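Jestum Folding Room Divider

Product information for schools, clinics and community buildings

Overview

The Jestum is a folding room divider intended for shared rooms that must serve more than one purpose in the course of a working day. It consists of a jointed metal frame on which pleated fabric panels are hung. It may be opened out in a straight line, set at an angle or drawn round to enclose a small area on two or three sides. No fixing to the floor, wall or ceiling is required.

The range is supplied by Stilley, whose workshop and stores are at Skadincombe. Stilley has provided screens and partitions to public buildings for many years, and the Jestum replaces the earlier Miranda model. Customers who already hold Miranda frames may continue to order fabric for them, and should quote the length of the top rail when doing so.

Suitable uses

The Jestum is most often ordered for consulting rooms, libraries, exam halls and village halls. In a classroom it can set apart a table for individual reading or speech work without removing the pupil from the room. In a clinic it gives reasonable privacy during conversation, although it should not be treated as a substitute for a closed door where confidential matters are discussed.

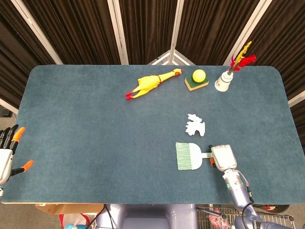

The divider reduces visual distraction and softens sound to a limited degree. It is not an acoustic screen and has not been rated as one. Customers whose chief concern is noise are advised to speak to the sales office before ordering, as a heavier lined panel may be more suitable.

Frame

The frame is welded steel tube with a powder-coated finish, offered in white, stone or dark grey. Neighbouring sections are joined by hinges which allow movement in both directions, so that the screen may be folded flat from either end. Feet are fitted with non-marking pads. Castors are available as an optional extra and are supplied in sets with brakes.

Panels

Panels are made from a woven polyester, gathered into pleats at the top and held by a rod passed through a sewn channel. Standard colours are brown, navy, sage and oatmeal. The fabric is treated for fire resistance during manufacture, and a certificate is sent with each order. Panels may be bought separately, and many customers keep a second set so that the screen remains in use on laundry days.

Specification

Product code: Jestum 531
Number of panels: 6
Overall length when fully opened: 2,000 mm
Frame finish: white, stone or dark grey
Panel fabric: 100 per cent polyester, pleated
Assembly: supplied assembled, panels packed separately
Storage: folds flat

Longer screens can be made by joining two units with the linking clip (sold separately). No more than two units should be linked without the addition of stabilising feet.

Placing the divider

The screen should stand on a level surface, clear of doorways, fire exits and heaters. It is at its most stable when the sections are set in a shallow zigzag. A fully straight line should be avoided in rooms where children are moving about or where there is a draught from an open window. Where the divider stands behind a table, a gap should be left so that chairs and elbows do not press against the fabric.

Care and cleaning

Panels should be removed before washing. Slide out the rod, close any fastenings and wash at a low temperature with a mild detergent. Do not bleach or tumble dry. Pleats will recover their shape if the panel is rehung while slightly damp – ironing is seldom needed. The frame may be wiped with a soft cloth and warm water. Abrasive cleaners will damage the coating.

Hinges should be checked at the start of each term or quarter and tightened with the key provided.

Ordering and delivery

Orders are made up at Skadincombe and are normally dispatched within around two weeks, though schools ordering in August should allow longer. Delivery is to the ground floor unless otherwise arranged. Fabric samples are sent free of charge on request.

Enquiries about large orders, special colours or replacement parts for the Miranda range should be addressed to Jailson Nogueira, Contracts Manager, at the Stilley sales office. Please include the product code and the frame finish with all correspondence.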